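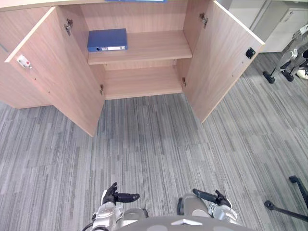
Oct 3, 2010

I went in on Friday afternoon to finish the binder cabinet at the Etwood office. It had been on my list since December, when we stopped printing the supplier paperwork and started keeping it on the shared drive. Since then the cabinet had mostly been a place where people put things they didn't want on their desks.

The old arrangement was Urs Pichler's. He sorted everything by supplier, with the newest paper at the front, and it worked well as long as he was the one filing. When he moved to the Vamton office, the rest of us filed by whatever we could remember. I found Grīnberga delivery notes in three different binders and a Flidard price list inside the warranty folder for a paper shredder we don't own anymore.

Most of the sorting was done earlier in the week at my desk, an hour at a time. I made one stack to keep, one to shred, and one to ask Pirmin Hämmerli about. The third stack got too tall. If you do this kind of job, set a limit on the "ask somebody" stack before you start. I went through mine again on Thursday and could settle most of it without him.

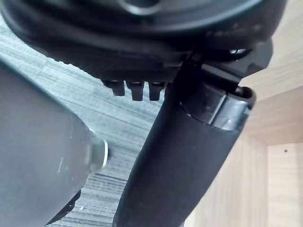 What Pirmin wanted kept was simple enough. Contracts stay for 10 years, invoices for 5, and anything with an original signature goes to him no matter how old it is. Delivery notes can go after 2 years if the invoice has been paid. I wrote this on an index card and kept it next to me, and it saved a lot of getting up and walking down the hall.

One blue binder is staying on the upper shelf, lying flat at the left end. It's for whatever is still open. When something is settled, it gets scanned and leaves the binder. I thought about standing it upright, but with nothing next to it to lean on it would only fall over. The lower shelf is bare and I'd like to leave it that way for a while.

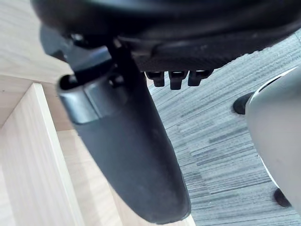

*Close up, with the pale wood over on the left.*

I also took the chance to look over the cabinet itself with both doors open. It's a decent piece of furniture. There are small holes drilled on the insides of the doors, and I have no idea if they were meant for racks or if that's just how the panels came. I might hang a sheet there with Pirmin's rules on it, so the card doesn't get lost.

The carpet tiles in that corner are laid in alternating directions, which I had never paid attention to before. They're gray with darker streaks, and a dropped staple is almost impossible to find on them. I went over the floor on my hands and knees and still stepped on one later.
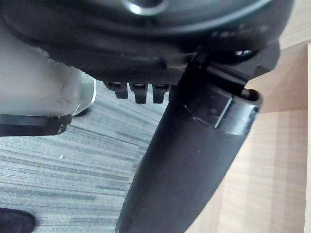 ## What's left

The filing cabinet is next. I'm not looking forward to it, because the drawers have personnel forms in them and Pirmin has to be there when I go through those. We said 5 o'clock one day next week, after the phones are off.

I still need to order labels. The ones we have are the wrong width for the binders and peel at the corners. Urs used to cut his own from card stock, and I may go back to that if the office supply place takes too long again.

The shredding is in bags by the back stairs. Please don't put lunch trash in them.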